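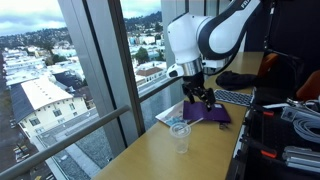 Clondura Records Transfer
Second progress report to the Nyberg Fund
Feb 6, 2009

Prepared by Rakiya Ajayi, with sections from Garba Ibrahim (storage) and Edivaldo Lins (catalogue)

1. Position at the end of the period

The grant covers the sorting, listing and rehousing of the drainage and land records formerly kept at the Clondura pumping station. The work is behind the schedule agreed in July. Sorting is complete for the maps and the engineers' letters. It is not complete for the rate books, which were received in worse order than the survey had indicated. We expect to recover part of the delay in the next period but not all of it, and section 5 asks for a change to the delivery date of the printed guide.

2. Sorting and listing

The records arrived in 200 boxes. Of these, 44 held rate books, against a much lower figure in the original survey. The survey was made from the shelf labels, and a good many of the labels had been reused after the station office moved upstairs. Ledgers from Grastton parish had been boxed with Clondura ledgers of the same year, and in several cases the loose receipts of one had been tucked into the other.

Damilola Tamuno has separated the two parishes by checking the collector's signature on each opening page. This is slow but reliable. Where no signature survives, the volume is listed under both parishes with a note, and a decision will be made once the receipts have been read.

The maps were simpler. Most carry a sheet number and a surveyor's stamp. Duplicates have been kept only where one copy has later pencil additions, generally culvert depths or changes of tenant. Three sheets of the lower drain are still missing – they are cited in the letters and may never have been returned by the contractor.

3. Storage conditions

The east store has been in use throughout. Readings are taken at opening and at closing and entered in the log. Relative humidity stayed within the agreed band except for a period of 9 days in December, when the dehumidifier drain was blocked. The boxes nearest the outer wall were moved to the centre racks and inspected. No mould was found. The drain has since been fitted with a larger trap, and its inspection is now part of the weekly round.

Flat storage for the largest maps remains short. The Dekska cabinet ordered in the autumn was delivered with the wrong drawer runners and has gone back. Until the replacement arrives, the outsize sheets are interleaved and laid on boards on the upper rack. They should not be consulted in that state, and two requests from readers have been deferred.

4. Catalogue

Entries are being made at volume level for the rate books and at item level for the maps. The letters are listed by correspondent and year. Raffaele Sala reviewed a sample of entries in January and raised two points: field names were being spelled as in the source, with no modern form given, and date ranges were inconsistent where a volume ran past the end of the rating year. Both have been corrected in new entries. Older entries will be corrected as they are proofread.

5. Changes requested

(a) That delivery of the printed guide be put back by 7 weeks. The text on the rate books cannot be written until the parish question is settled.
(b) That the unspent travel allowance be moved to box and folder supplies. The total budget does not change.

6. Work planned for the next period

Complete the separation of the Grastton ledgers. Proofread the map entries. Receive and install the cabinet, then transfer the outsize sheets and reopen them to readers. Write to the contractor's successors about the three missing sheets of the lower drain.

The statement of spending is attached separately. Invoices for the cabinet are excluded until the replacement has been accepted.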